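Laundry Room and Dryer Vent Inspection - Birnura House
Inspection date: Friday, September 8, 2023
Inspector: Dilek Saraç
Accompanied by: Zeyu Lu, building services
Scope: shared laundry room, vent run to outside wall, linen store, notices in bedrooms

Key: OK / Fix / Urgent

1. Lint screens in place and undamaged - Fix
Screen on dryer 3 has a tear along the lower seam. Replacement to be ordered from Grurnlow. Dryer not to be used until fitted.

2. Transition duct, dryer to wall - OK
Rigid metal on all machines. Foil duct noted in June has been removed.

3. Vent run clear - Urgent
Lint packed at the second elbow. Flap on the outside hood opens only partway with the dryer running. Erhan Polat to clean the full run before the next wash day and record the airflow reading on the log sheet.

4. Hot water supply - OK
Measured 135 °F at the washer valve. Hoses free of bulges, shutoffs turn by hand.

5. Electrical - Fix
Ground fault outlet beside the sink trips and resets correctly. Cover plate behind washer 2 is cracked. Power cord on the same machine rubs against the cabinet - move the clip.

6. Floor and drainage - OK
Floor drain takes a full bucket without backing up. Mat lies flat.

7. Detergents and bleach - Fix
Bleach stored on the shelf above the acid descaler. Separate them, bleach in the lower locked cabinet. One spray bottle had no label and was discarded.

8. Fire extinguisher - OK
Gauge in the green, tag current. Path to it is clear.

9. Linen store - Fix
Top shelf stacked too close to the sprinkler head. Keep 18 inches clear below it. Step stool is rated for the users and its feet are sound.

10. Heaters and bedding - OK
Bedroom heaters checked on both floors. No bedding or clothing against a heater.

11. Care notices posted - Fix
The notice by the dryers has faded. Huiling Hao to reprint it with the line on knitwear: check the care label, close zippers, dry flat away from heat.

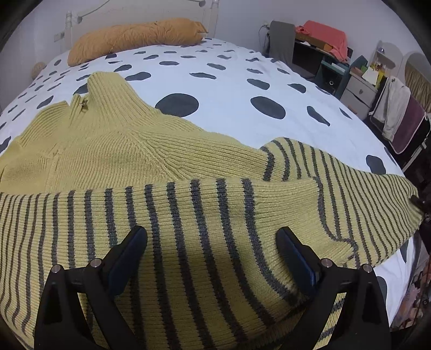
Items 3 and 7 to be rechecked by Yiran Zheng. Remaining fixes are due within 10 working days, signed off on the same sheet.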